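October, 4:10 pm

Abrasion trial on the Mendach floor wax, second go. I still don't believe the number on the can. It promises 3,000 passes before the finish dulls, and I would like to know what was doing the passing. A sock?

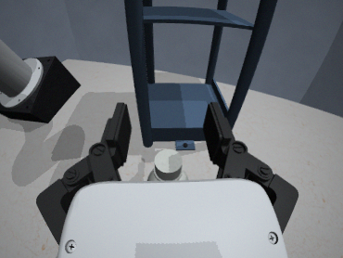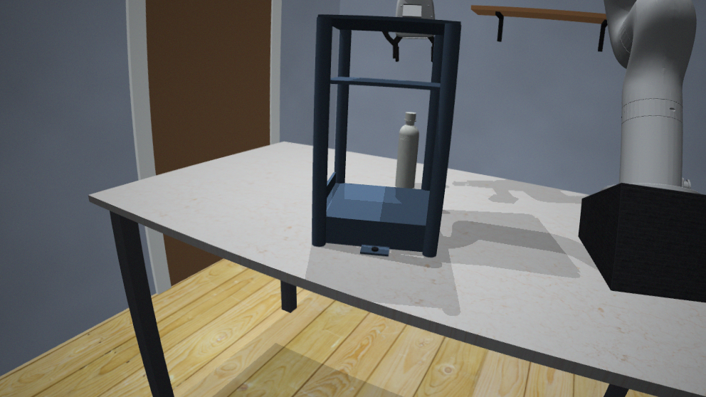 *Entry by Krystyna Górecki, bench copy. Comments by Định Vũ are marked ĐV.*

Two boards this time, same oak, same sanding. Board A got the Mendach, board B got the cheap Gotitton paste we already had open. Put both on thin, left them overnight, buffed by hand with a cotton rag.

Stopped at 1,000 passes with the felt block. A has gone cloudy down the middle of the track. B has gone cloudy too, maybe a bit less. I tilted them both under the window and then under the lamp and changed my mind each time, so I'm not writing down a winner.

ĐV: your felt was new on A and used on B. Doesn't count.

Fair. Though a new felt should be softer, if anything, and A still looked worse.

The Novon leaflet says to let any hard wax cure for a week before testing. It also says their own wax needs no curing at all - convenient. Will cure the next pair properly so we can stop arguing over it.

To do:

- fresh felt for each board
- mark the buffing direction on the back in pencil
- ask the Nagano people what load they put on the block, they never say
- run to the full 3,000 even if it looks ruined early

Keep the old boards. Don't let anyone re-sand them, the track on A is the only evidence I have so far.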